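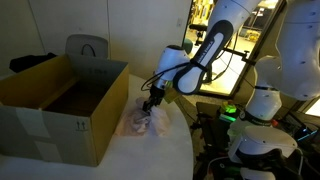
What do I do with the box everything came in?
Keep it until you've been through it twice, then use it for the next round. Tikis, our textile drop-off at the back of the Flarkuvton building, takes clean cloth in any box with a bottom that holds. Put it somewhere you can reach into from above, with the flaps folded open, and work on whatever is sitting beside it. A pale pink cloth bunched up next to the box is a perfectly good place to start. The printed arrows saying which way is up are a courtesy to the box. Cloth has no opinion.

Do I have to fold things?
No. We'd like you to, in the way we'd all like to floss. Folded cloth takes up less room, and a box packed by someone in a temper holds maybe half as much. Past 10 items, please fold at least the big ones. 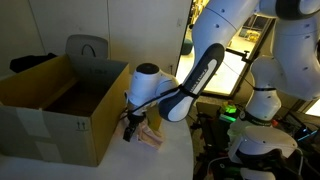 If you do fold, go in thirds and then in half. Rolling works too, and people who roll will tell you so at length. Stand the rolls on end and stop when the box is full, meaning when the top is level, not when you can still close it with a knee.

How heavy can a box be?
We don't weigh them. If you have to make a noise to lift it, split it in two.

What about old labels and tape?
Leave tape alone if it's holding the box together. Cross out any old address with a thick marker, or your towels may go on a trip. Write CLOTH on one side, in letters a tired person can read at 7 p.m.

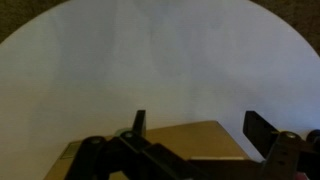 One reader wrote in to say that crossing out is a waste of ink and she just turns the box inside out and tapes it back up. She has done it with 106 boxes and claims they stack better too. We tried it with one and it took most of a lunch break. Go ahead if you have her patience.

Can I send stained or worn cloth?
Yes, in a separate box marked Vida. That's the rag pile, and it is not proud. Paint, bleach spots and holes are all fine. Motor oil is not, and neither is anything you'd only handle with tongs.

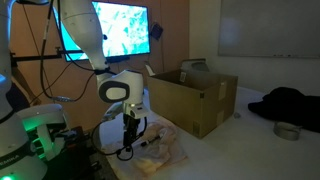 How do I tell towels from rags?
Hold it up to a window. If you'd hand it to a guest, it's a towel. If you'd hand it to a guest you were hoping would leave, it's a rag. Spread the doubtful ones out on the table before deciding, because a crumpled towel always looks worse than it is. Keep the marker close by while you do this; on top of the towel is fine, like the slim black one lying on the cream cloth, provided the cap is on. Dark cloth gets its own heap over to the side, and goes in last.

Do you take single socks?
Fita does, through the slot by the stairs. We've stopped asking what for.

When are you open?
From 10 in the morning, all year except October, when we sort what you brought us in September.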